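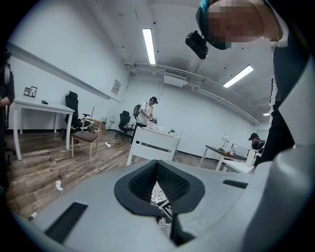

About Konix

Reading time: 2 minutes

Konix develops hand-held gripper tools and the procedures by which people use them to record everyday tasks for robot training. Our operators work indoors, in ordinary rooms with tables, chairs and desks, and wear head-mounted cameras while they work. The company is directed by Adesuwa Abubakar, who also has final responsibility for safety.

The February fault

Visitors to this page often ask about the fault that led us to change our methods, and we consider it proper to set out the facts.

On a Monday in February, an operator reported that a gripper had failed to open after closing on a plastic cup. The jaws held their grip for 11 seconds after the trigger was released. The operator's thumb was pinched when he tried to free the cup by hand. He received first aid and returned to work the same day. Work with that model was stopped at once.

The inspection found a worn return spring. The maintenance log called for replacement after 3000 cycles, but the counter had been reset during an earlier repair, and the true figure was not known. A review of stored recordings then showed slow release in 417 sessions out of 819 made with the same batch of tools. Operators had noticed the delay in several of these sessions and had not reported it, as the form in use at the time had no place for such a remark.

What we changed

Cycle counts are now kept apart from the tool and can't be cleared during repair. Each gripper is opened and closed by hand before a session begins, and any delay in release is entered on the form. An operator may stop a session at any time without giving a reason. A jammed tool is set down on a table and is opened only by a trained technician. The springs are now supplied by Sekik, and the affected recordings have been withdrawn from our training sets.

Reports of faults, including minor ones, may be made to the safety office in person or in writing. All reports are answered by the director.

Last updated: February

Related
Operator Safety Rules
Konix and Ogundipe: Shared Test Methods
Spring Replacement Notice
Our Work at Prestilport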